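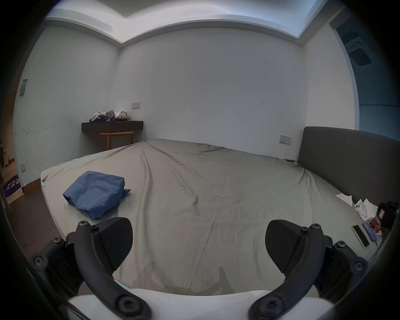
Section 4. Setting up the Beltar bedside heater timer

Read this before you plug anything in. The leaflet in the box says set-up takes a moment. It doesn't, and most of the trouble people have with the Beltar comes from believing the leaflet.

4.1 Before you start

The timer is rated for heaters up to 800 watts. Diltent, who make it, print a bigger figure on the carton, but that one applies to lamps. Go by the plate on the back of the timer.

Don't use it with a fan heater, whatever the shop told you. Don't use it with an electric blanket that has its own controller either – the two will argue and the blanket will lose.

CAUTION: Never run the timer from an extension lead that is coiled up or tucked under a mattress.

4.2 Fitting

1. Switch the heater off at its own switch and unplug it.
2. Push the timer fully into the wall socket. If it sags, the socket is worn and needs replacing. Packing it with card is not a repair.
3. Plug the heater into the timer.
4. Keep bedding, curtains and clothes well away from the heater on all sides.

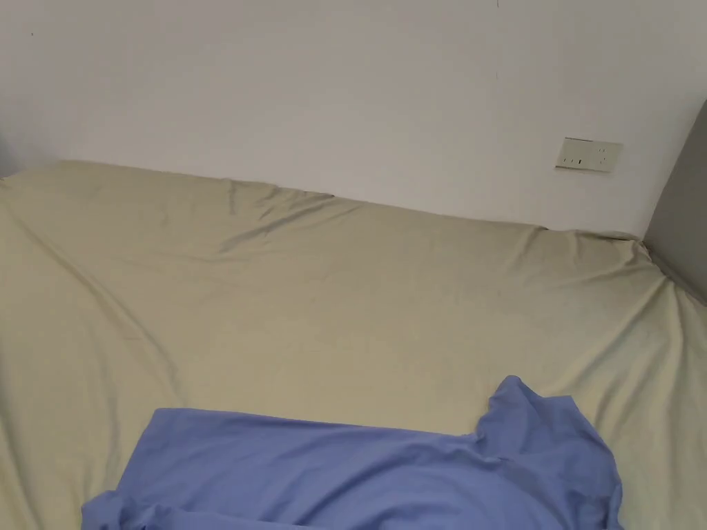
5. Switch on at the wall. The green light should come on. If it flashes, hold RESET for 12 seconds and let go. The leaflet says a quick press is enough, and on the older Lukáč version it may have been.

4.3 Setting the clock

1. Press and hold CLOCK until the hours blink.
2. Use the plus key for hours, then press CLOCK again for minutes.
3. Wait. There is no "save" key, and pressing anything else at this point loses the lot.

Note: the clock does not change itself in spring and autumn. The carton claims "automatic seasonal adjustment". We have yet to find it.

4.4 Setting a programme

There are 2 programmes, A and B. For most bedrooms A is plenty: on half an hour before you go up, off when you get into bed.

1. Press A until ON shows, then set the time.
2. Press A again for OFF and set that too. A programme with no OFF time will run until somebody notices.
3. Slide the side switch to AUTO.

The "Eco Learn" setting is supposed to study your habits and save nearly a third on heating. We'd want to see that on a bill first. Leave it off.

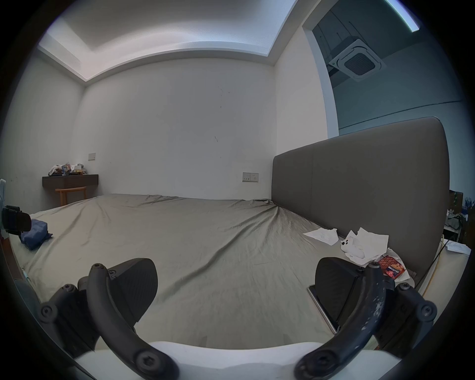 Kátia Dantas writes that she left Eco Learn on all through December and the heater came on at 3 in the afternoon, when the house was empty, and stayed off at bedtime. Switching back to programme A cured it.

4.5 If it doesn't work

No light: try a lamp in the same socket before blaming the timer.
Light on, heater cold: check the heater's own switch and thermostat.
Clicks over and over: unplug it and stop using it.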